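Starting a local Black history reading group – where do we find members and material?

Asked by Marlies Rainer, Fri 9 February

Our town has a small historical society but no group that looks at Black history in particular. Two of us want to start one, meeting once a month, and we'd love to be doing oral history interviews by November. Do we need to be a nonprofit first? And how do you choose what to read when people come in knowing very different amounts?

2 answers

Thaddeus Mahmoud
Oh, do it! You don't need to be a nonprofit to read books together. We ran ours for five years with a sign-up sheet and a coffee can, and only did the paperwork when we wanted to apply for a grant.

For reading, go short and go local. Old church anniversary booklets are wonderful, and so are yearbooks from the segregated schools if your library kept any. Our best night ever was spent on 16 pages of a funeral home ledger – people recognized their great-aunts in it and we ran an hour over. 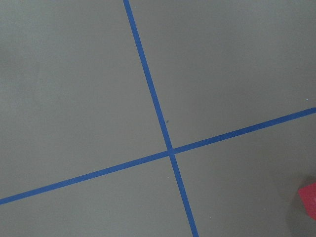 Ask the county library whether its Black newspapers are on microfilm or scanned. Ours had 2,146 issues and hardly a soul had asked for them! Give everyone a single page to read out loud, and the beginners and the old hands end up on the same footing pretty fast.

On the interviews, start with the oldest people who are willing. Get a signed release before you record, keep two copies of every recording, and bring family photos if you can borrow them. Photos get people talking.

Rafferty Ridgeway
Churches. Also the alumni association of the old high school if there is one. Can't help with the nonprofit part, I think it depends on the state.

Comment from Marlies Rainer: Thank you both, calling the library Monday. A ledger never crossed my mind!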